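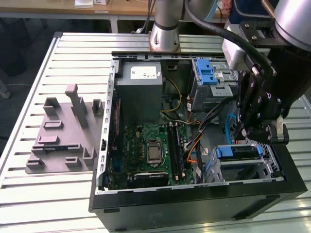 Desktop computer with the side panel removed. The processor is seated in its socket without a cooler.

Thermal paste is a soft, heat-conducting compound spread between a computer processor and the cooler that sits on it. It is also called thermal grease or thermal compound. Its job is to fill the tiny gaps between two metal surfaces that look flat but are not. Air is a poor conductor of heat, and a thin layer of almost anything better will lower the temperature of the chip. Most of the larger claims made for the product deserve a closer look.

Composition

Most pastes are a silicone or other oil base loaded with a fine powder, commonly zinc oxide, aluminum oxide or aluminum nitride. Some contain silver, and are sold at a higher price for it. Liquid metal compounds, usually gallium alloys, form a separate group. They conduct heat far better than ordinary paste, but they also conduct electricity and attack aluminum, so they can ruin a cooler or a board if used carelessly. "Diamond" and "carbon" pastes are on the market as well. The name on the tube says little about how much of the named material is inside.

Conductivity ratings

Makers print a figure for thermal conductivity, in watts per meter-kelvin, on the package. Buyers tend to treat it as a score. There are several ways to measure it, makers rarely say which one they used, and the results do not carry over neatly to a real processor, where the thickness of the layer and the pressure of the cooler matter a great deal. A paste with a high rating that is too stiff to spread thin may do worse than a cheap one that flows easily.

Sioned Pritchard, a repair technician who has written against what she calls "tube worship," ran 30 mountings of the same cooler using two pastes, Belta and the much more expensive Devero. The gap between their average temperatures was 2 degrees Celsius. Repeated mountings of a single paste differed by as much. Her test used one processor and one room, and she did not claim that it settled the matter — though it has been quoted since as if it did.

Application methods

Few subjects in home computer building have produced so much argument from so little evidence. The main methods are a dot in the center, a line, a cross, and a thin layer spread by hand. Supporters of each say the others trap air or leave corners bare. On common desktop processors the pressure of the cooler spreads the paste in nearly every case, and published comparisons usually find small differences. Using too little is the more serious mistake. Using too much is mostly messy, unless the compound conducts electricity.

Service life

Paste can dry out, or be slowly squeezed from the gap as the parts warm and cool, an effect known as pump-out. How often it should be replaced is disputed. Advice to do so every year is widespread and seldom comes with data. Myfanwy Vaughan's survey of 802 office machines, published in July under the title The Durkar Report, found 78 with paste dry enough to crumble. It did not record whether those machines ran any hotter than the rest, which leaves the main question open.

Replacement is sensible when a cooler has been removed for any reason. The old layer is wiped off, usually with isopropyl alcohol, before a new one goes on. Special cleaning kits, such as the two-bottle set sold by Oprea, have not been shown to work better than plain alcohol and a lint-free cloth.

Alternatives

Thermal pads and graphite sheets do the same work with less mess. Pads are thicker and generally conduct less well, but they suit memory chips and other parts where the gap is wide. Graphite sheets can be reused with care and do not dry out. They do conduct electricity and have to be kept clear of exposed contacts.

See also: Heat sink; Heat spreader; Thermal resistance

30 shares
2 comments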